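Clear desk at the end of the day - does anyone really keep this up?

Home Office & Workspaces > Desks and Storage

vtyagi_85
Our office has gone over to a clear desk rule and I'm trying to work out if it's worth the bother at home too. The idea came from a consultant, Etelka Kiss, who did a talk for us in December. Everything off the desk by the time you leave. No pen pot, no paper tray, no charger. She says you'll come in the next morning and start faster.

I've done it for a month. I start at the same speed as before, only now I have to go get my pens first. Has it made a difference for anyone here, or is this just tidying with a slide deck?

Vikas

lellari_fan
It made a huge difference for me. I have the long Lellari with the drawer unit and everything goes in the drawers at 5:30. My husband thought I was nuts and now he does his too.

quinlan_h
So you moved the mess from the top to the drawers. What do the drawers look like?

lellari_fan
The drawers are fine, thank you.

quinlan_h
I've helped clear out two offices that had this rule. Every drawer was packed solid. Cables, ketchup packets, a single shoe in one of them. The tops were spotless. I don't believe a bare desk tells you anything about how people work, except that they have somewhere to shove things.

Hamish

MiloB
Disagree with Hamish, up to a point. We have long white tops where I work and the rule is the same as Vikas has. I was against it for 60 days and then I stopped noticing. You can wipe a clear desk in 30 seconds. You can't wipe around a pen pot, a plant, three mugs and a stapler, so people don't, and then it gets gross.

Photo of ours. 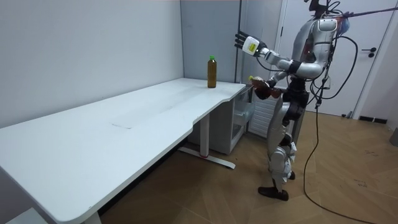

My one real complaint is with white as a color for a work surface. Whoever picked it wasn't thinking about year two. You get marks on a matte white top that never show on a darker one, and once the clutter is gone they're all you look at. There's a faint rectangle near the middle of ours where the surface looks a bit scuffed, and I've been at it with dish soap and with one of those white sponges. I stopped with the sponge because I read it can take the finish off, and I'd take a faint mark over a shiny patch. If anyone has a product that works on matte, and I mean has used it, not seen it in an ad, I'd like to hear.

Miloslav

vtyagi_85
Thanks Milo. That's a clear desk all right. Except for the bottle at the back.

MiloB
Yes, there is always a bottle. One thing on a desk that long and of course it's the first thing anybody brings up.

quinlan_h
And that's my point. The rule says nothing on the desk and there's a drink on the desk. Rules like this last until someone gets thirsty.

MiloB
One bottle with the cap on is not a failure of the system, Hamish.

rui_c
What's in it? Iced tea?

MiloB
Couldn't tell you, and I'm not opening it to find out. It's brown and it has a green cap, that's as far as I've gone.

rui_c
Going back to the marks. I refinished tops for a few years and I'd be careful with anything sold as a restorer. Most of it is a light oil or wax. It makes matte look better for a week and then it grabs dust. Dotorico make one everybody recommends and I've used it on two jobs. It looked great when I left. Both customers called me back.

What I'd do: warm water, a drop of plain soap, microfiber cloth, long strokes over the whole top and not just the mark. Dry it straight away. If it's still there, it's in the finish and you live with it or put a mat over it.

Rui

lellari_fan
I use the Dotorico and it's been fine for me for over a year.

rui_c
Glad it works for you. Is yours matte or satin?

lellari_fan
Oh. Satin I think. Does that matter?

rui_c
Quite a lot, yes.

tistia_owner
Can I ask about the shape? I see that one has a curved cutout in the front edge. I have a Tistia corner desk with something like it, and I've never been sold on it. The brochure says it "brings you closer to your work." My elbows keep slipping off into the gap. I'd have taken the extra surface.

MiloB
Depends where your chair ends up. Ours is close to the right end, so if you sit there it's OK, and if you sit anywhere else it does nothing for you. The rounded corners I do like. My hip has met a lot of square ones.

quinlan_h
Finally something we agree on.

vtyagi_85
Bringing it back to my question, has anybody measured whether they get going faster in the morning? Etelka's handout said so but there was no source on it, and when I asked she said it was "widely observed."

quinlan_h
Widely observed by people who sell talks.

MiloB
I haven't measured it and I wouldn't trust anyone who said they had. I do it for the wiping.

lellari_fan
I feel calmer. I don't need a study.

vtyagi_85
Fair enough. My boss is now pricing a Maurya storage wall so we all have somewhere to put the things we used to leave on our desks. He's been quoted 2,000 for it, before fitting. I could buy a lot of pen pots.

quinlan_h
Send him this thread.

rui_c
Before he signs, ask if the doors are soft close. The ones I fitted weren't, and with a whole office emptying desks at 5:30 you'll hear it from the parking lot.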